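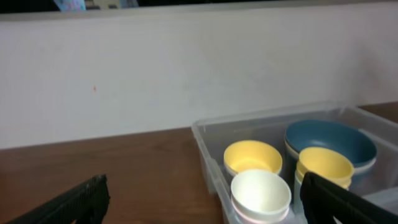 Does handing the sorting of returned tableware to a robot arm reduce the work of the people at the station? It reduces the lifting and reaching, but a large share of the time saved goes into preparing bins and clearing stops.

Figure 3. Bowls stacked in a clear bin on the table, with the two gripper fingers in the foreground.

4.2 Changes in task content at the sorting station

The Alstead site returns mixed tableware to storage after each meal service. Before the arm was installed, two attendants per shift separated the bowls by size and color, and a third carried full bins to the shelves. Under the current arrangement one attendant loads the table, the arm transfers the bowls, and the carrying task is unchanged.

We logged 2,737 transfers over 28 shifts. Each stop was coded by the attendant on duty using the sheet developed by Obura, and a second coder checked the entries every Wednesday. Stops were assigned to one of four codes: missed grasp, double grasp, bin contact, and operator request. Double grasps were the most frequent. They occurred mainly where bowls were nested, as in Figure 3, where a pale yellow bowl rests inside a white one and the rims lie close together. A person separates such a pair with the thumb and does not record it as a step. The arm requires either a second attempt or an attendant.

Attendants responded by changing how they loaded the bins. By the second week, most were loosening stacks before placing a bin on the table, although the work instruction did not mention this. Nearly 70 percent of the attendant time recorded at the station was spent on loosening, repositioning, and restarting. We treat this as new work, as none of it appears in the task list used to set staffing levels.

Reported strain in the shoulder and wrist was lower than in the baseline interviews. Reported interruption was higher. Several attendants stated that they could no longer leave the station to help at the wash line, because a stop left unattended held up the shelf run. Shift leads had not planned for this, and two of them moved the afternoon break to 3:30 to cover it.

The site has since added loosening to the written instruction, with a time allowance. The effect of that change was not measured. Results for the Mbwambo site, where bowls arrive unstacked, are given in Section 4.3.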